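Teaching my arm to be patient

Notes from the shared workshop on Plisterska, part 4

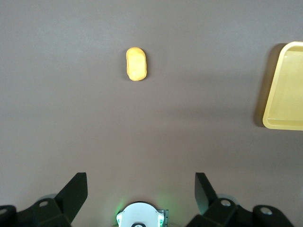 For many weeks I wanted to write about the wrist of my arm, because the wrist is where I lost most of my evenings this summer. The base and the elbow I built from a kit of plans called Gindura, and they gave me few problems. The wrist I had to think out by myself. My first version had the camera on the side, on a long piece of bent metal, and every time the arm turned fast, the metal was shaking and the picture was useless to me. Now the view comes from between the fingers, looking forward, and both black finger plates are always there at the bottom of the picture, one left and one right. I like this very much. With the fingers open, I can see at once if the small yellow piece is on the middle line between them, and when it is, I only have to go straight ahead. The tray is another matter. It sits so far to the right that I get only its left part, and the arm must turn before it can know where the other side is.

The tray is now my main exercise. Pick up the yellow piece, bring it over, let it go inside. A child of two does this without thinking. My arm needed 524 attempts before I dared to leave my hand away from the stop button, and I wrote down every one of them in a paper notebook, with a pencil, as my father did with his car.

I should say something about light. The workshop has large windows, and in August the sun comes in low after seven in the evening and makes long shadows over everything. My program looks for edges, and a strong shadow has an edge also. Several times the arm went with great confidence to pick up a shadow. I tried to correct this in the code for a whole week. Then I hung a white bed sheet over the window, and the problem became so small that I stopped to think about it. I am a little ashamed of the week.

The closing of the fingers was the second big question. If they close too hard, a soft thing gets pressed and jumps away. If they close too softly, it stays on the table and the arm travels with nothing, very proud. I bought two motors from Luringate for this, and the first thing I did was to mount one of them in the wrong direction. Both fingers went to the left together. It looked like the arm was waving to somebody. When I had corrected it, I made the closing in two steps: first quick, until the current begins to rise, then very slow. The slow part takes long, and I know people with better machines will laugh, but I prefer slow.

The bolts on the finger brackets also need a word. They became loose for me after each long evening of work, a quarter turn or less. It was enough that the fingers did not meet in the center anymore — and I was searching for the mistake in my program, of course. Now I put a drop of thread glue on every bolt and I check them on Tuesday, when I have the key to the workshop and can come early.

What I use for the program is a small library with the name Aliyu. The documentation is short and in some places older than the code, so if you try it, read the source files also. The function for the wrist angle expects radians, the one for the fingers expects degrees. I have written this on a piece of tape and glued it on my laptop.

Next I want to try with things that are not so kind in their shape. A spoon, maybe, or a key. For this I must first make the finger plates less slippery, and I have some old bicycle tube at home that I want to cut into strips. If somebody has done this before and knows which glue holds rubber well, please write to me under this post.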